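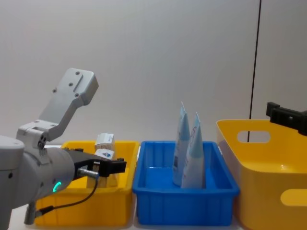
Our project was the planner for a two-arm sorting station, and I want to start with the part that took most of our term: deciding which arm should move, and when. We called the planner Cello, and it sits on top of the Kolta driver layer that last year's group left behind (thank you, whoever wrote the comments!). Each container gets its own keep-out box in the planner's model, and our first boxes were far too generous. With the yellow tray and the blue one nearly touching at the rims, the two boxes overlapped, and Cello decided that any grasp in the left tray was a collision with its neighbour. We trimmed the boxes down to the rims and added a separate one for the tall basket on the right, whose walls stand higher than the others. The cable hanging off the gripper in a loop was harder, and in the end we modelled it as a fat capsule under the wrist — not elegant, but it behaves.

Brock Paquette looked after the scheduling side. His first version locked the whole table whenever either arm moved, so the other one spent most of its time waiting. The version we handed in for June 2019 locks by container, with a short hold on release so that a late joint message can't free a tray too early. We ran 600 planning requests through the simulator and 13 came back with no path, nearly all of them side-on grasps close to a tray wall.

There are 2 things we would still like to fix. Tubes standing on end confuse the grasp scorer when they lean on each other, as it wants to treat the pair as one wide object. The log viewer, Neagu, also drops timestamps if you pause it, and we lost a good chunk of May to that before we worked out where they were going.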